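November, dryer notebook, Barrera kitchen
Started 7:40 a.m.

Fruit leather again. Last batch came off the sheets in flakes at the corners and stayed tacky in the middle, so today was mostly about spread thickness and tray order. Same dryer (the Menik), same silicone sheets, no sugar in anything.

Pear first. Grimero sent the crate a bit green this time and I let it sit until the necks gave under a thumb. Cored, skins left on, steamed until a knife went through, then blended. Total puree after straining was 1,872 g. I strained it because the grit from the skins showed up in the last lot and Eustaquio didn't like it. Straining takes forever with the fine mesh. Next time try the food mill on the middle disk and see if he notices.

Lemon juice went in at the blender, before straining. Color held better than when I stirred it in at the end. There is still some browning where the puree sat in the pitcher over lunch. Cover the pitcher.

Spread 600 g per sheet on three sheets and put the leftover in the freezer. Used the offset spatula and left the edges slightly thicker than the middle, which is Chaiwat's suggestion. He says the rim always dries first and there is no point fighting it. Tapped each sheet flat on the counter a few times to get the bubbles out. 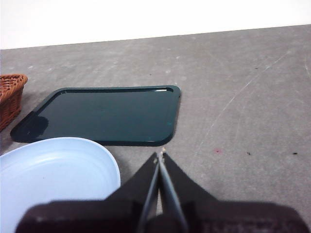
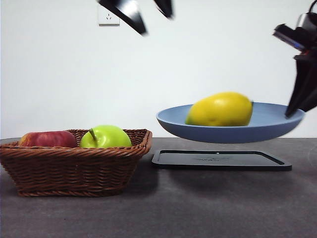
Mango on the light blue plate. 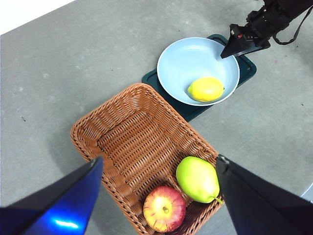

Apple and pear in the basket.
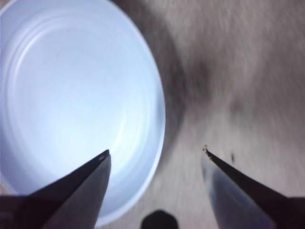 Loaded top, middle and bottom, with the slots between left open. The bottom sheet is always behind the other two in this machine, so I swapped top and bottom at the halfway check and turned all three front to back. The door gasket is starting to lift at the hinge side. I pressed it back in and it stayed for the rest of the run, but it needs glue or a new strip. Ask Cidel if they still carry the part, the old invoice is in the drawer with the manuals.

Halfway check: edges set, middle still wet and shiny. A finger left a dent. Smell fine, no scorching.

Second check, 3:15 p.m.: the top sheet (was bottom) peeled cleanly from one corner up to the middle, then stuck. Put it back. The middle sheet was ready. Took it out, let it cool on the rack, peeled it in one piece. No cracks at the rim. Thick edge works, keep doing it.

Last two came out at 4:30 p.m. One has a soft patch the size of a jar lid where the shelf sags. I cut that part out and ate it. The other is good all over.

Rolled in parchment while still slightly warm. I tried one strip fully cooled and it cracked on the bend, so warm is better. Strips are in jars with the lids on, to be shaken and looked at every morning for a week. If there is any fog on the glass they go back in the dryer.

Taste: very pear, a little flat. Eustaquio wants ginger. Chaiwat wants cardamom and says ginger is what everybody does. I will split the frozen leftover and do a small patch of each on one sheet, then they can argue over something real.

Apple is still the problem. The straight apple leather from the previous run has gone leathery in the wrong way, hard to bite through, and it darkened in the jar. Maybe overdried. Could also be the variety, I didn't write it down. Write it down.

To do before the next run:
Glue the gasket.
Straighten or replace the sagging shelf.
Order parchment, 100 sheets, the precut kind.
2 more jars with wide mouths.
Wash the mesh strainer properly, it has pear in the seam.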